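The Chair Lesson

So my job at Ustent, if you ask my mother, is "teaching robots." My mother tells people this at the dentist. What I do is put chairs back under tables, over and over, in the canteen at Plisterico, so that a machine called Hevov can learn to do it after me.

I was on pass 11 when I started talking to it.

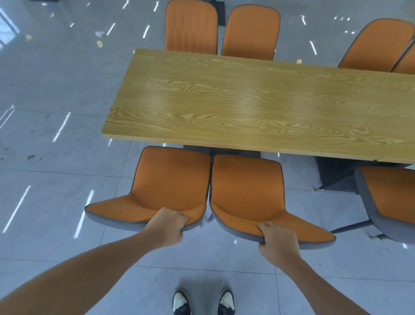
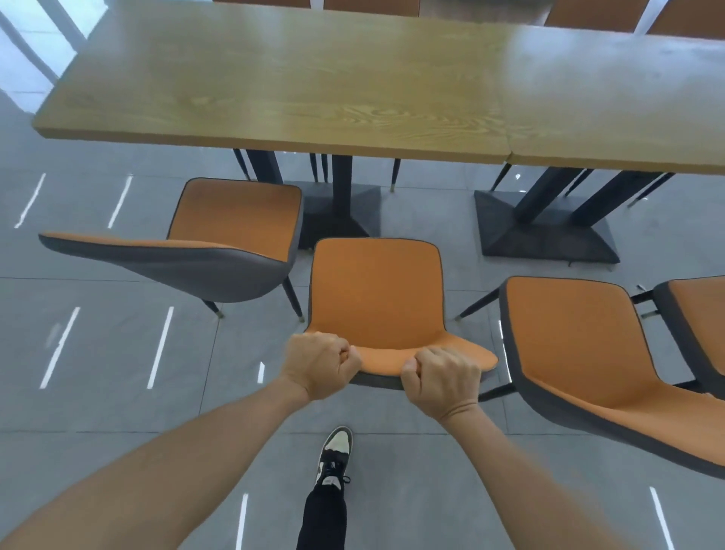
Hands on the front edge, always, whether it's one seat or two.

You're supposed to keep quiet on a pass. Hevov gets my eyes and my hands, that's the deal, and the sound gets thrown away. But it was a long morning and the chairs are orange and I'm a person who talks! So I told it things. I told it you have to feel for the moment when the chair wants to turn, and steer a bit before that. I told it about my grandmother's kitchen in Villaseñor, where every chair had a short leg and you had to know which one.

The contract was for 400 passes. Somewhere past the middle I quit thinking about my hands at all, and those were the good ones, according to the review desk. The ones where I tried hard came back marked "hesitant" (rude, but fine).

In March they switched me to the remote rig. Same table, same chairs, only now I sat in a booth with the grips on and Hevov did the pushing. I'd squeeze and it would squeeze, 3 beats behind me. I hated that gap. I kept overcorrecting and sending the poor chair sideways, and then I'd apologize to it out loud, with the sound off, to a robot on the other side of a wall.

Then one evening I let go of the grips to scratch my nose, and Hevov kept going. It took hold of the next chair and stopped, just for a second, and tipped its wrist a little before the turn.

I put my hands in my lap and let it do the rest of the row.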